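招旅行充电配件试用员，常出门的朋友看过来

大家好，我是 Maysoun Kanaan，在 Udenby 负责用户试用这一摊事。我们做的是旅行用的充电小东西：多口充电头、收纳线、给行李箱侧袋准备的扁平移动电源。公司不大，产品经理就坐在我对面，我抬头就能问她“这个指示灯为什么这么亮”，她也抬头就能回我“你先把上一轮的反馈整理完”。

这次想招 22 位试用员，试的是一款还没上市的多口充电头，内部叫 Kirdale。名字是谁起的我已经问不出来了，反正大家叫着叫着就习惯了。它有两个大口一个小口，插脚可以折进去，个头比一块香皂小一点。我自己带着它跑了几趟，喜欢的地方有，想摔的地方也有，先不跟你们剧透，免得你们带着我的看法去用。

先说我想找什么样的人。你得真的常出门，出差也好，探亲也好，背包去山里住民宿也好，都算。最近一年里在外面过夜的次数多到懒得数的，优先。东西多的人我特别欢迎：手机、手表、耳机、相机电池、电动牙刷，晚上回到房间为一个插座跟同屋的人商量半天的那种。只带一部手机的也请来报名，我们上一轮就吃了这个亏，试用的全是装备党，结果轻装出门的人怎么用，我们一点儿都不知道。

带孩子出门的、陪爸妈出门的，也请在报名里写清楚。上一轮有位阿姨跟我说，她每次都要把老花镜找出来才能看清哪个口充得快，这句话后来直接改了我们外壳上的字号。我到现在还记着她，真的很想多收几条这样的话！
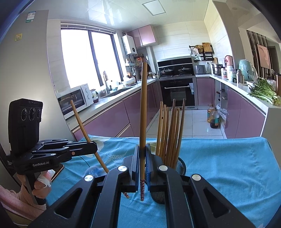 试用具体做什么，我尽量讲细一点。你会收到一个盒子，里面是充电头、一根线、一个小布袋和一本记录册。记录册请随手写，别攒到最后一天补，补出来的我一看就知道（我自己也补过）。每次用完记三件事：在哪儿插的，同时充了什么，有没有哪里别扭。“别扭”这个词我解释一下，很小的事也算。插脚的松紧就是我最想听的一项，有人说太紧，有人说一碰就晃，可到底多紧才舒服，各人说的完全不一样。就像图里那根筷子，两边夹住了能立得直直的，充电头插在墙上我也希望是这个感觉，线垂下来拽着它，它还是稳稳的。你要是碰到那种旧宾馆的松插座，请务必多写两句，能把插座的位置也写上就更好了，床头柜后面的和书桌上面的，用起来根本是两回事。

整个试用期从十月开始，一共 33 天。这 33 天里不要求你天天在外面，但至少要有两次过夜的出行，其中一次最好住得久一点。平时在家、在办公室也请照常用它，把你原来的充电头收进抽屉里就行。中间我会给每个人打一次电话，时间你来挑，晚上九点以前都可以。电话就是聊天，不录音，我会边听边打字，所以你要是听见噼里啪啦的声音别介意。

设备方面没什么门槛，手机是哪家的都行。但有两种情况请提前告诉我：一是你要带医疗类的用电设备出门，这种请继续用它原配的电源，别拿试用品去接；二是你要去的地方插座制式跟国内不同，那就需要另外配转换插头，我可以给你寄，只是库存有限，报名时写上目的地我好安排。

再说说安全。试用品寄出前都在我们的合作实验室 Heiskanen 过了一遍检测，每一个都有编号，报告想看的话跟我要，我发给你。用的过程中有异味、外壳烫得手放不住、或者插脚松脱，马上拔掉停用，给我打电话，几点都可以打。停用了也照样算你完成，报酬一分不少，千万别为了凑满天数硬撑着用。

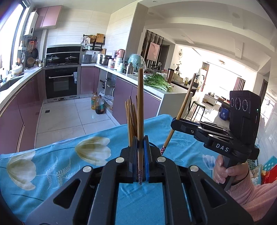 一根一根来，两把夹子都用得上。

报酬是每人 1,184 元，试用结束、记录册寄回之后一次性转给你。来回的快递费我们出。充电头结束后可以留着，也可以退给我，留着的请不要转卖，毕竟是试产的，跟以后正式卖的会有差别。转换插头要还，这个真的要还，我已经自己掏钱补过一回了……

你写的东西怎么用，也先讲明白。记录册里的内容只给 Udenby 的产品组和负责结构设计的 Jostov 看，去掉姓名和联系方式以后再给。如果以后想在产品页面上引用你的某句话，我会单独来问你，你说不行就不行，跟报酬没有关系。行程细节你愿意写多少写多少，写“某个海边城市”也可以，我不需要知道你住哪家酒店。

有几类朋友这次暂时不能参加：未满十八岁的，在充电配件或者电源行业上班的，还有参加过上一轮的老朋友。最后这条我自己也舍不得，但产品组坚持要听新的人说话，老朋友们可以帮忙转发一下，下一款线材的试用我第一个通知你们。

怎么报名呢？在本页下方的报名表里填就可以，几分钟的事。表里会问你这些：

怎么称呼你，手机号，方便接电话的时间段
十月以后已经定下来的出行，大概去哪儿，住几晚
平时出门带哪些要充电的东西，一样一样写
现在用的是什么充电头，最喜欢它哪一点，最受不了它哪一点
有没有跟充电有关的倒霉经历，随便写

最后那一题我看得最认真。字数不限，错别字也不要紧，写得像跟朋友抱怨就对了。上一轮有人写他半夜在候车厅里蹲在自动售货机后面找插座，找到了，充电头太胖，塞不进去。我看完当场把这段念给了全组听，后来 Kirdale 的外壳才瘦了一圈。
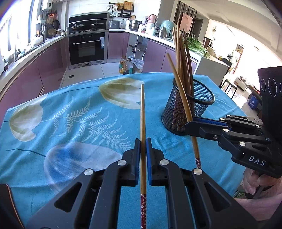
所以别嫌自己的经历太琐碎，越琐碎的越有用。“我妈每次都把它落在酒店”，好，那我们就去想它是不是颜色太像墙了。“同事老拿错我的”，也好，那布袋上是不是该留个写名字的地方。这些都是坐在办公室里想不出来的，我试过，盯着样品盯了一下午，只想出来要不要换个颜色的螺丝，还被产品经理否了。

报名收满就关表，我会一份一份看，不是先到先得。选上的会接到我的电话，没选上的也会收到短信，不会让你干等着。名额会尽量分给不同类型的出行方式，所以要是没选上，多半是跟你情况相近的人已经有好几位了，下次再来。

几个常有人来问的事，一起写在这儿。

夫妻或者室友能不能一起报？能，但请各填各的表，两个人各写一本记录册。你俩意见不合的地方我尤其想看。

中途出行取消了怎么办？跟我说一声，能改期就改期。实在改不了，我按你已经完成的部分结算，不用不好意思。

会不会给我推销东西？不会。手机号只用来联系这次试用，结束以后你不想留，我就删掉。

能不能带上飞机？充电头本身不含电池，放随身行李和托运都没有问题。盒子里也不会有移动电源，那个是另一个组的事，还没到找人试的时候。

坏了要赔吗？不用赔，摔坏的、踩坏的、掉进洗手池的，都请如实写进记录册，最好拍张照。坏的样品我也要，寄回来就行。

还有别的想问的，直接写在报名表最下面的留言栏里，我每天上午十点左右会去翻一遍。要是我回得慢了，多半是在打试用电话，再给我留一条就好。

Maysoun Kanaan
Udenby 用户试用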